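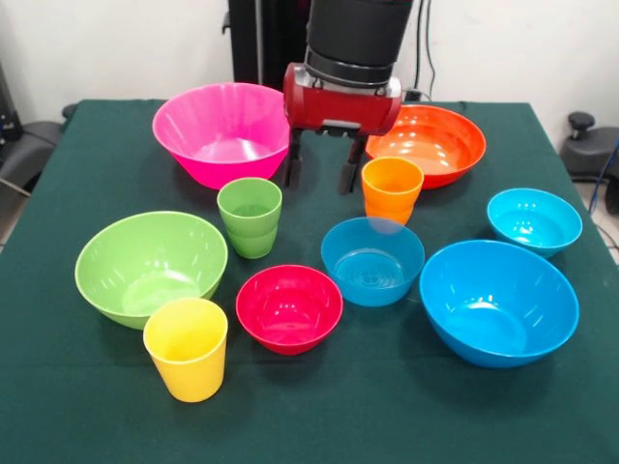 Mandgate open day, 1st December

The Mandgate building opened its doors for one day at the start of the month and I went along in the afternoon. It is a 12 minute walk from Flirnstead station, mostly uphill, and there is a bus if you don't fancy it. Entry was free but you had to put your name down in October. I had booked the two o'clock slot.

Our group was met at reception by Irja Jääskeläinen, who took us round. We were given visitor badges and asked to leave wet coats on the rail. The tour covered the ground floor and one room upstairs, and ran to a little over an hour including questions.

The ground floor is mainly storage. Skanura, who have the lease, keep household goods there for testing: crockery, pans, food boxes, cutlery, trays. The shelves go up to the ceiling and everything is labelled by date of arrival. The catalogue had 1,261 entries on the morning of our visit. I asked whether anything was ever thrown away and was told that cracked items are, after they have been written up.

Upstairs was the part I had come for. The tableware room has cloth-covered tables, and on one of them was the coloured plastic set: bowls in different sizes, and tumblers that stack inside one another. The colours are strong ones. There was a big pink bowl, deep with flared sides, and a wide shallow orange one, with a blue bowl of medium size nearer the middle. The cups were lime green and orange, nested in twos. Against the dark green cloth you could pick out each piece from the doorway.

The work in this room is about stacking and putting away. Refugio Palacios gave a short talk on it. Tapered cups are simple to nest but can jam if they are pushed down hard, and bowls of different makes rarely sit well together even when they look the same size. They keep notes on which pieces catch, which tip over and which mark each other's surfaces. Shiny plastic shows scratches early, so it gets its own column in the notes.

We were allowed to handle a spare set at a side table. The bowls were lighter than I expected. I tried nesting them in the wrong order and ended up with a pile that leaned badly, which Refugio said was a common result with visitors. A man in our group asked about dishwashers. Those tests are done at the Nørgaard site and there was nothing to see of them here.

Tea was served back downstairs, in ordinary white mugs. There was a small display of older tableware by the window but the cards were hard to read in that light, and I would have liked more time with it.

Practical points. There is a lift, and the upstairs corridor is wide enough for a wheelchair. Parking is limited and was full when I passed it. The toilets are beyond reception on the left. The number 29 bus stops outside the gate, and the 91 goes from the bottom of the hill if you miss it, as I did.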